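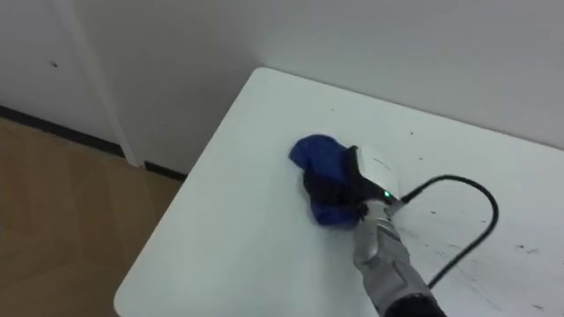
Speaker notes: Two grippers, two controllers, one cloth
Skenalen evening session, 2024-03-11

Opening (keep it short, they've just had coffee)

Hi everybody! So glad to be here. Thank the hosts, check that the back row can hear.

I want to talk about wiping a table. I've been in robotics long enough to have been proud of much fancier demos, and I have never learned as much from any of them as I did from a piece of cloth and a desk. Cloth is wonderful. It folds, it bunches, it slides out of your fingers, and it's different every time you pick it up.

Ask: who here has tried to get a robot to hold fabric? Hands up. Wait for the laughs.

What we compared

Two grippers. The Pultard is a parallel gripper, plain and strong, with long fingers. The Jostivetti is softer, with a wider pad and a lighter squeeze. We ran both with our old position controller and with the Sfakianakis force controller, so four combinations in all. Same desk height, same cloth size, same start pose.

Total: 1,360 wipes. Say the number slowly, because I'm still pleased with it! Of those, 444 were on the Jostivetti with force control, which is the combination most people ask me about afterward.

One wipe means: pick up the cloth, press it down, one pass toward the wall, one pass back, lift. If the cloth leaves the fingers at any point, that's a drop.

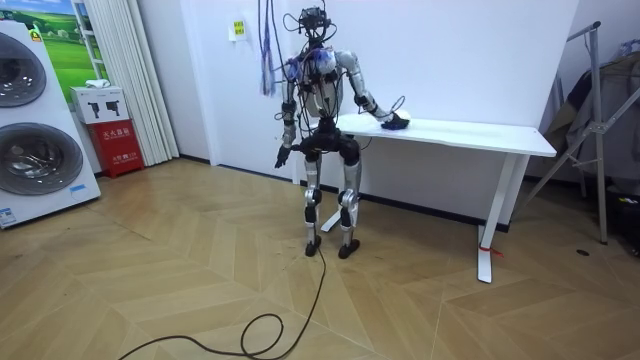 I should say something about why we kept the whole humanoid in the loop and didn't just bolt one arm to a bench. On a bench the shoulder never moves. On a standing robot, every push on the table comes back through the arm and into the hips, and the balance controller has an opinion about that. We saw things on the full body that the bench had hidden from us completely. My favorite: the old controller would push down, the body would lean back a tiny bit, the arm would read that as lost contact and push harder. Round and round. You could hear it before you could see it. (Do the humming noise here if the room feels friendly.)

Results, the part with the numbers

Position control first. It's fine on a flat table if your calibration is perfect, and ours never was for a whole day. Get the height a hair low and the wrist complains. A hair high and you're polishing air.

Force control was a joy. The Sfakianakis loop runs at 1,000 cycles a second and you can feel the difference if you put your own hand under the cloth (at low force, with somebody at the stop button, please). It follows the surface like it's listening.

Drops: 69 across the full set. Most came on the return pass, where the cloth wants to roll under the finger. The Pultard held on better there than I'd guessed, and the Jostivetti was better at the first pickup. So I can't give you a clean winner, and I know some of you came for one. Sorry!

If there's a question about speed: we kept it the same for all four combinations. Faster runs are planned for July. 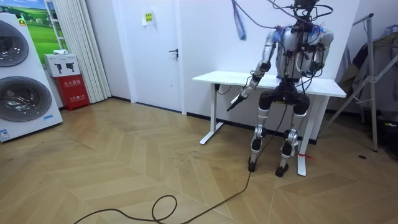
Things that surprised me

Pose matters more than I expected. Bending the knees changed how much reach we had left at the wrist, and that changed which gripper looked better. If you compare two grippers, write down the body pose next to every run. We started doing that late and had to repeat a whole batch.

Finger pads wear on the edges first. Keep spares in the same box as the hex keys.

A bunched cloth has more grip than a neat one. We spent ages folding it nicely before each run, then stopped folding it, and the pickups got better. I love that.

Cables, which deserve their own talk
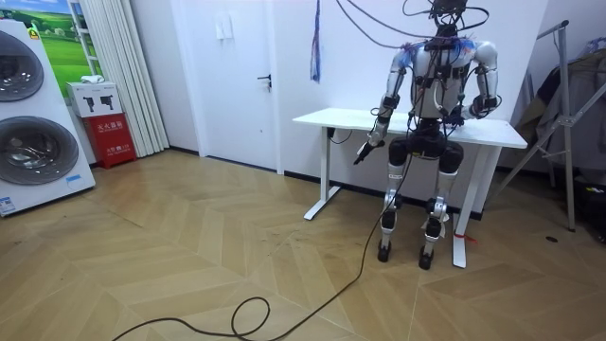
Cables are part of the controller, whether you model them or not. A stiff wire on the wrist adds a pull that changes with the pose, and the force loop sees it as contact. Look at everything coming up off the shoulders there, and then follow the long black one across the floor to the loop near the bottom. I used to check the grippers first when a trace looked odd. Now I start with the wires. Re-zero the force reading in the exact pose where the wipe begins, and do it again whenever you swap hands.

Closing

Thank the team. Offer the run sheets to anybody who wants to argue with my definition of a drop. Then questions, and leave the slide with the four force plots up while people talk.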